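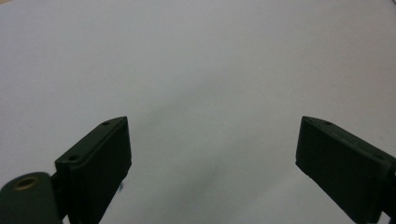 *Open two-finger gripper over a plain pale surface.*

**Hand-held demonstration** is a way of teaching a robot in which a person carries a gripper and does the task with it, while a camera on the tool records the view. It is often set against **teleoperation**, where the person drives a real arm from a distance. Supporters call both methods "programming without code," a phrase that leaves out most of the labor.

## Claims and evidence

Valtent, which sells a hand-held kit, says 60 demonstrations are enough for a simple pick-and-place task. Its published test used one table and one type of cup. A repeat by the Mahasneh workshop in August needed 920 recordings before the arm could cope with a second table, and 11 of the trial objects were never picked up reliably.

Lekent makes similar claims for its remote-control station. Operators there feel no contact force, so they tend to squeeze too hard, and the robot learns to do the same.

## Criticism

Views with little in them are a known weak point. On a bare, evenly lit surface the software has few features to track, and the tool's path may be estimated badly. Sellers seldom say how many recordings were thrown out for this reason. The Pladorari collection lists 900 usable recordings but gives no total.

It is also disputed whether such robots learn a task or only copy a motion. Most published trials are too narrow to settle the question.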